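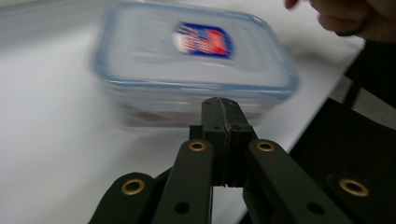 Text by Kornélia Dudás | Shop floor pages, Kendbridge site | February 1, 2023

A container crossing the packing table, with the gripper right behind it. The lid has a light-blue rim and a label in dark blue, red and white, and the hand at the far side belongs to the work as much as the tool does.

## Hand and gripper at the packing tables

Kendbridge packs small parts and sundries into lidded plastic containers for repair shops. The building has 58 people on the day shift. Until last August all of the packing tables were worked by hand. Now 2 of them belong to the Tevik project, which is teaching an automatic packing line to do some of the lifting and placing. The rest of the building works as it did before.

The people at those tables spend part of each shift using a hand-held gripper in place of their fingers. The recordings go to the Tevik office in Perham, where they are used to train the arms that will be fitted later. This page is for staff in the other departments who have asked what goes on there, and for families who read the site pages.

### What the job is now

A packer on a Tevik table works in blocks of 80 containers. Each one is picked up, moved across the table and set down at the marked side. Then the next one comes. Between blocks there is a break away from the table, and after the second block the packer changes places with someone on a regular table.

The gripper is slower than a hand. On the regular tables a good packer doesn't think about how to hold a box. With the tool you have to line up the jaw first, and a container that is a little crooked has to be approached again. Most people needed roughly 6 shifts before it stopped feeling awkward. A few asked to go back to the regular tables and did so.

Piece rates don't apply on the Tevik tables. Everyone there is paid at their own average from the previous quarter. That was the first question raised when the project was announced, and it was settled in writing before the first table opened.

### What has changed for people

Wrists and shoulders come up most often. The tool has weight, and holding it out over the table is a different strain from packing by hand. The tables were raised in the fall and the blocks were made shorter. Complaints dropped after that, though they haven't gone away.

Talk has changed too. On the regular tables people chat while they work. On the Tevik tables it is quieter, as the work takes more attention. Some like that and some find the shift long.

The larger question is what happens when the arms arrive. The plan is that they will take over the moving of full containers and that people will keep the filling, the checking and the labels. Staff who have worked the Tevik tables will be offered training as line minders first. How many minders each shift will need has not been decided, and the company has said it will give numbers before any arm is switched on.

Questions about the Tevik tables can be left in the box by the time clock or brought to the monthly floor meeting. Anyone who wants to try the gripper for a block can ask their shift lead for a place on the list.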